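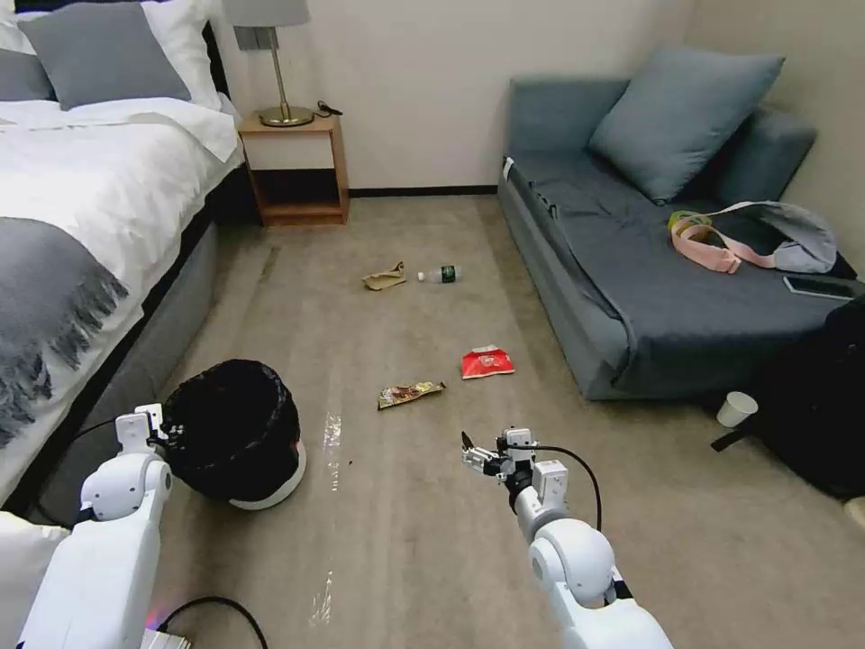 Tukivent Guest Room Wastebasket, Black, with Liners

A small round wastebasket for hotel bedrooms, guest rooms and short-stay rentals. It goes on the floor by the bed or next to a nightstand, where people tend to drop candy wrappers, tissues and empty water bottles. Sold with black liners cut to fit.

What you get
1 round wastebasket, black
1 starter roll of black liners
1 care card

Liners are also sold in refill cases of 264 and 1000. The case of 4000 is made to order and ships from the Cirwood warehouse only.

Fitting a liner
Open the bag fully before it goes in. Push the bottom down flat, then fold the top over the rim so it hangs evenly on the outside. A liner that is pulled tight will slip in once there is a bottle in it. Leave a little slack at the fold.

Black liners are standard. Clear liners can be ordered under the Pumphrey range for properties that sort bottles from the rest of the trash. They fit the same rim.

Emptying between guests
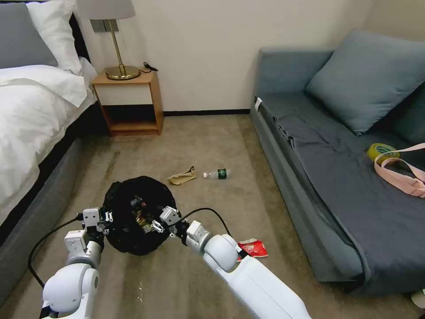
Lift the liner by both sides of the rim and keep the mouth open until the last of the floor litter is in. Flat snack wrappers are easy to miss on a beige carpet, so check along the bed base and under the edge of any throw or duvet that hangs down. Empty bottles should have the cap on before they go in the bag. Half-full ones go to the bathroom sink first.

Tie the bag, wipe the inside of the basket with a damp cloth and fit a new liner. If something has leaked through, wash the basket with warm water and dish soap and let it dry before relining. Do not use bleach or scouring pads – both will dull the finish.

Spills on carpet should be blotted with a dry towel before you vacuum. Vacuum last, after the wrappers and bottles are picked up. Crumbs between the bed and the sofa usually need a second pass.

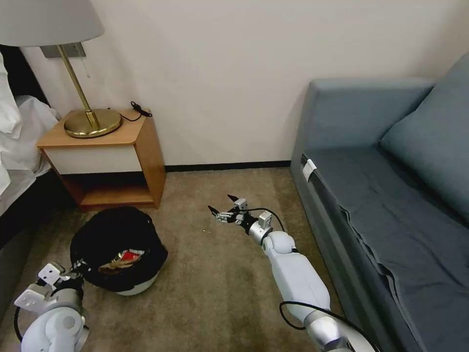
Placement
Keep the basket where it can be reached from the bed and clear of the walkway. In rooms with a sofa, one basket between the two is enough for up to 2 guests. Larger rooms do better with a second one near the desk. Keep it away from heaters, and keep lamp cords off the rim.

Customer comments
"Easy to line and the right size for our rooms. I would like a gray one." – Rafia Durrani

"Liners are good. First delivery was short a roll, replaced the same week." – Stepan Symonenko

Ordering
Baskets are sold singly or by the case. Trade accounts are handled by Hamish Kerslake at Nurum. Please have your room count ready. Orders placed in February may take longer while stock is moved.

Returns are accepted on unused baskets in the original carton. Opened liner rolls cannot be returned.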